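**Memmont, 23. März**

# Garnex verspricht Jeans, die man kaum noch waschen muss. Die Belege sind dünn

Der Textilhersteller Garnex aus Memmont will ab November eine Hosenlinie in den Handel bringen, die nach Firmenangaben nur noch alle 20 Tragetage in die Maschine muss. Grundlage ist eine Ausrüstung namens Grimix, die Gerüche binden und Flecken abweisen soll. In der Pressemitteilung ist von einem »neuen Kapitel der Wäschepflege« die Rede. Wer weiterliest, findet allerdings wenig, woran sich das messen ließe.

Das Unternehmen beruft sich auf einen Trageversuch mit 281 Personen. Wie lange sie die Hosen anhatten, bei welchem Wetter und ob es eine Vergleichsgruppe mit gewöhnlichem Denim gab, steht nirgends. Auf Nachfrage hieß es, der vollständige Bericht werde »zu gegebener Zeit« veröffentlicht. Verwiesen wurde stattdessen auf eine Umfrage, nach der die Teilnehmer ihre Hosen »überwiegend als frisch« empfanden. Das ist ein schöner Satz für ein Etikett, ein Messwert ist es nicht.

Wanda Wróbel, Textiltechnikerin im Prüflabor Wolde, hält die Zahl der Tragetage für beliebig. »Viele Leute waschen ihre Jeans ohnehin selten. Wenn ich denen eine Hose gebe und sage, sie sei besonders ausgerüstet, werden sie mir hinterher kaum erzählen, dass sie gestunken hat«, so Wróbel. Sie hätte gern gewusst, wie viel von der Ausrüstung nach der fünften oder zehnten Wäsche noch auf der Faser sitzt. Auch dazu schweigt die Mitteilung.
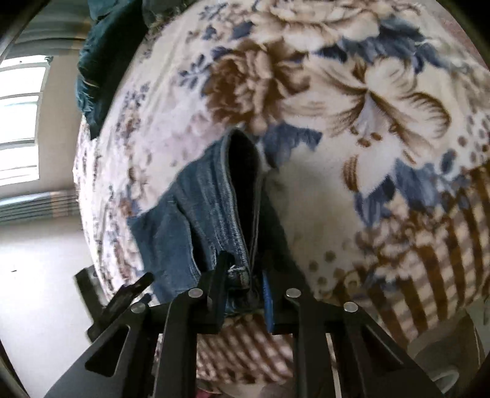 Bleibt die Frage nach dem Wasser. Garnex rechnet vor, ein Haushalt könne mit Grimix-Hosen im Jahr 668 Liter sparen. Die Rechnung geht davon aus, dass jede Jeans allein gewaschen wird. In den meisten Haushalten landet sie zusammen mit Pullovern und dunklen Socken in der Trommel, und die läuft auch dann, wenn eine Hose weniger drinliegt. Auf diesen Einwand antwortete eine Sprecherin, es handle sich um ein »Modell«. Im Prospekt für den Handel fehlt dieses Wort. Dort wird die Ersparnis als feste Größe genannt, mit einem Wassertropfen daneben.

Auch über die Zusammensetzung ist wenig zu erfahren. Grimix sei »auf mineralischer Basis« hergestellt und hautverträglich, schreibt das Unternehmen. Welches Mineral gemeint ist, bleibt Betriebsgeheimnis. Ob etwas davon beim Waschen ins Abwasser gelangt, wird nach Angaben der Firma »derzeit geprüft«. Warum man die Linie vor dem Ende dieser Prüfung ankündigt, konnte die Sprecherin nicht sagen.

Der Preis steht dagegen schon fest: Die Hosen sollen etwa das Doppelte der bisherigen Modelle kosten. Zum Start sind 2 Schnitte geplant, ein gerader und ein weiter. Eine Garantie auf die Wirkung gibt es nicht, wohl aber eine Pflegeanleitung. Sie empfiehlt, die Hose nach dem Tragen über Nacht auszulüften, Flecken mit einem feuchten Tuch abzutupfen und beim Waschen auf Weichspüler zu verzichten. Das sind dieselben Ratschläge, die man auch für Jeans ohne jede Ausrüstung bekommt.

Das Labor in Wolde hat Garnex nach eigenen Angaben angeboten, die Ausrüstung unabhängig zu prüfen. Eine Antwort lag bis Redaktionsschluss nicht vor.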